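**Equipment planning for small robot cells** is the work of choosing, pricing and scheduling the machines and other goods that a robot workplace needs before it can start. The term is used mostly for packing and sorting stations with one or two arms.

## Cost groups

A plan normally separates the arm from everything near it. Wiesława Ostrowski, who prepared the purchase plan for the Jolden workshop in Rarkau, divided it into 13 lines, and the arm was only one of them. Tables, racks, rollers or rods for moving goods, hand-held devices, storage boxes and tape had their own lines. Small items are often forgotten at this stage and are later paid from the repair budget.

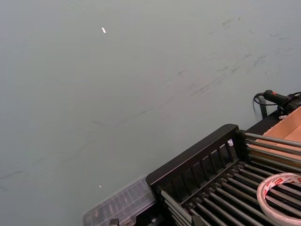

Consumables are planned by the month. At Jolden the first order was 600 rolls of tape, which was too much for the storage room, and the second order was reduced to 327. Table surfaces are counted as wearing parts in some plans, but other authors put them together with the furniture.

## Schedule

Delivery times are different for each group. In the Jolden plan the arm was ordered in June, and the racks came from the supplier Chamoun 2 weeks later. Hussam Daher has recommended to order the racks first, so that the reach of the arm can be checked on the real furniture.

## See also

- Prullumach method (budgeting)
- Spare parts list
- Workplace layout

*Last reviewed: December 2022*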